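Mustenmont compara pinzas para brazos gemelos y abre sus resultados a quien quiera usarlos

Assunção, 2024-01-21

El taller de robótica Mustenmont presenta hoy los primeros resultados de su banco de pruebas de pinzas, un trabajo que nos ha tenido entretenidísimos todo el invierno y que por fin podemos enseñar. La pregunta de partida era sencilla: si se dejan iguales los brazos, la mesa y las tareas, ¿cuánto cambia el resultado al cambiar solo los dedos de la pinza?

Para responderla hemos probado 3 juegos de dedos paralelos en una estación con 2 brazos enfrentados. El primero es plano y acaba en punta; el segundo lleva una almohadilla blanda; el tercero, diseñado por nuestros compañeros de Plinderwood, tiene una ranura en V pensada para piezas redondas. En total se han registrado 2000 agarres, todos teleoperados y con los mismos controladores, y cada intento fallido se ha guardado junto a los buenos (¡los fallos han sido lo más instructivo de todo!).

«Yo apostaba por la almohadilla para casi todo y me equivoqué», reconoce Gemma Ferraro, responsable del banco de pruebas. «Los dedos planos entran en huecos donde los otros ni se asoman. Con un cubo pegado a la pared de un recipiente, la diferencia se nota desde el primer intento».

Las tareas se eligieron pequeñas y cotidianas: sacar un bloque de un recipiente, pasarlo de un brazo al otro, dejar un cilindro de pie sin tumbar el de al lado. 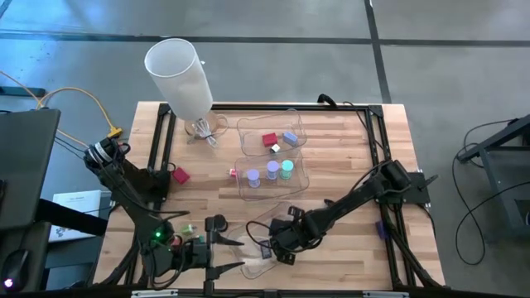 El paso de un brazo al otro fue, con diferencia, lo más difícil. Las dos pinzas tienen que acercarse mucho y cualquier cable con demasiada holgura acaba estorbando, así que buena parte de las mejoras de estos meses tienen que ver con cómo se guía el cableado a lo largo de los eslabones. Brunello Sartori rehízo ese recorrido varias veces hasta dar con uno que permite girar la muñeca por completo sin tirones, y los planos se publicarán con el resto del material.

En cuanto a los resultados, los dedos con ranura en V completaron el 80 % de las tareas con cilindros, la mejor marca de la comparación en esa categoría. En cambio, flojean con las piezas muy pequeñas, que tienden a escaparse por la propia ranura. Los dedos planos ganaron con los cubos y los bloques. La almohadilla quedó por detrás en precisión, aunque fue la favorita de los operadores con menos práctica, porque perdona una mala alineación.

«Me encanta que no haya un ganador absoluto», comenta Liliana Messina, que coordinó a los operadores. «Nos obliga a pensar primero en la pieza y después en la pinza, y eso ya está cambiando cómo preparamos cada sesión».

El material incluirá los modelos de los tres juegos de dedos, los registros de todos los agarres y una guía de montaje redactada por Konrad Żak. Se podrá descargar en febrero desde la página del proyecto, bautizado Skernus, y no hará falta registrarse.

La siguiente ronda ya está en marcha. Repetiremos las mismas tareas con otra colocación de cámaras y un controlador con respuesta de fuerza, y queremos incorporar objetos propuestos por otros talleres. Las propuestas pueden enviarse desde ahora mismo; las piezas raras son especialmente bienvenidas.

Contacto para prensa: Carmela Longo, Mustenmont, oficina de comunicación.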